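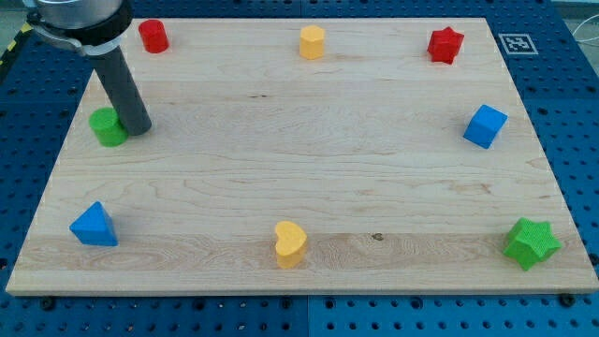 Can I still bring things to the Garkgate toy swap if they have a piece missing?
Mostly you can, so long as the set still works as a toy and you write on the label what has gone. Jigsaws are the exception and need to be complete.

That was the question that came up most after the spring swap, so the rest of this item goes through the other points people asked about before the October one.

The swap is in the main hall at Garkgate, with doors at 11. Please bring your things in the week before if you can, during normal opening hours, and leave them at the front desk. Items brought on the morning will be taken, but they go out last and the tables near the door fill up quickly.

You get one token for each item handed in. A boxed set counts as one item, and so does a bag of loose bricks or blocks if it is a fair size. Large things such as ride-on toys, dolls' houses and play kitchens get 4 tokens, the same as before. Tokens left over from spring are still good. If you have lost yours, give your name at the desk and Xinyi Jia will look you up on the spring sheet.

We can take wooden toys, building sets, board games, puzzles, dolls, cars, train track, dressing-up clothes and children's books. We can't take soft toys without a safety label, car seats, cycle helmets, or anything that plugs into the mains. Battery toys are fine. Take the batteries out and tape the cover shut, as three leaked in the store cupboard last time and spoiled a box of games.

Please clean things before they come in. For painted wood, a cloth wrung out in warm water with a little washing-up liquid is enough. Don't soak it. Plain wood can be wiped the same way and left to dry on its side overnight. Books only need a dry cloth.

Shengli Pan is running the mending table again and would like the following, if anyone has them spare: wood glue, fine sandpaper, small crosshead screws, elastic, and clean tins with lids. He can fix loose wheels, split joints and most zips. He can't match paint, so chipped pieces will be sanded smooth and left bare. Mending is free and you don't need to be swapping anything to use it.

Several people asked what happens to toys that are left at the end. In spring we had 300 items in and most of them went. The rest were boxed up and offered to the Dumum playgroup, who took the train track and nearly all of the books. The same will happen this time. Anything they don't want will be kept for the next swap if there is room on the shelves.

Parking is limited to the side road. The back gate will be open for prams and for anyone dropping off something heavy. Tea and squash will be on in the small room, and there will be a mat and some toys out for under-threes, which are not part of the swap, so please leave them behind when you go.

Label slips are at the front desk now.

Last updated: 2025-09-03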